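# Dell-Desktop: Flachkabel oder rundes SATA-Kabel?

**Vatitz** · Beitrag 1 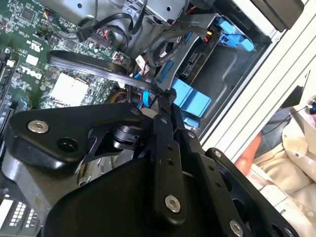

Ich arbeite gerade eine Charge von 12 gebrauchten Desktops auf und will dabei die interne Verkabelung vereinheitlichen. Vorgesehen ist eine SSD pro Gerät, das optische Laufwerk entfällt. Strittig ist bei mir das Datenkabel: Das flache schwarze Kabel quer über dem Dell-Board liegt am linken Ende in einer Schlaufe auf sich selbst zurück. Zulässiger Biegeradius? Im Wartungshandbuch finde ich dazu keine Angabe.

---

**Flanum** · Beitrag 2

Ein fester Wert hängt vom Kabeltyp ab. Entscheidend ist, ob die Schlaufe rund verläuft oder scharf geknickt ist. Rund ist unkritisch. Bei einem Knick ändert sich der Abstand der Adernpaare, und dann steigen die CRC-Fehler. SMART-Attribut 199 auslesen, Wert notieren, 80 GB kopieren, erneut auslesen. Bleibt der Wert gleich, Kabel drin lassen.

---

**Stetsiuk** · Beitrag 3

Sehe ich anders. Bei Gebrauchtgeräten tausche ich Datenkabel grundsätzlich. Kostet fast nichts, und die Fehlersuche nach Auslieferung dauert länger als der Tausch. Außerdem gehört das Kabel nicht quer über das Board, sondern an die Gehäusewand.

---

**Flanum** · Beitrag 4

> Bei Gebrauchtgeräten tausche ich Datenkabel grundsätzlich.

Dann tauschst du funktionierende Teile gegen ungeprüfte. Ich hatte mehr Ausfälle mit billiger Neuware als mit Originalkabeln. Attribut 199 zählt kumulativ, ein Altwert auf der SSD sagt also nichts über das jetzige Kabel — nur die Differenz zählt.

---

**Flikero** · Beitrag 5

Zur Verlegung: Im Bild verläuft weiter oben ein dickes Bündel mit schwarzem Schlauch im Bogen. Das würde ich zuerst fixieren. Zwei Klettbinder, keine Kabelbinder, sonst schneidet der Nächste beim Öffnen in die Isolierung. Das Flachkabel ergibt sich danach meist von selbst. Abstand zum Lüfter prüfen, bevor der Deckel draufkommt.

Der lose schwarze Stecker am Flachkabel gehört wohin?

---

**Vatitz** · Beitrag 6

Muss ich am Gerät nachverfolgen. Falls er zum optischen Laufwerk gehört, kommt er in eine Isolierkappe und wird am Laufwerkskäfig befestigt.

---

**Stetsiuk** · Beitrag 7

Oder ganz raus, sofern der Strang das zulässt. Bei manchen Modellen hängen beide Laufwerksanschlüsse an einer Leitung, dann geht es nicht.

---

**Vatitz** · Beitrag 8

Zwischenstand: 6 Geräte nach der Methode von Flanum geprüft, Differenz bei allen null. Diese Kabel bleiben. An einem weiteren Gerät war die Rastnase am Stecker abgebrochen, dort habe ich getauscht. Klettbinder sind bestellt, der Rest folgt im September.

---

**Stetsiuk** · Beitrag 9

Null Differenz nach 80 GB bei offenem Gehäuse. Bitte mit geschlossenem Deckel und warmem Gerät wiederholen.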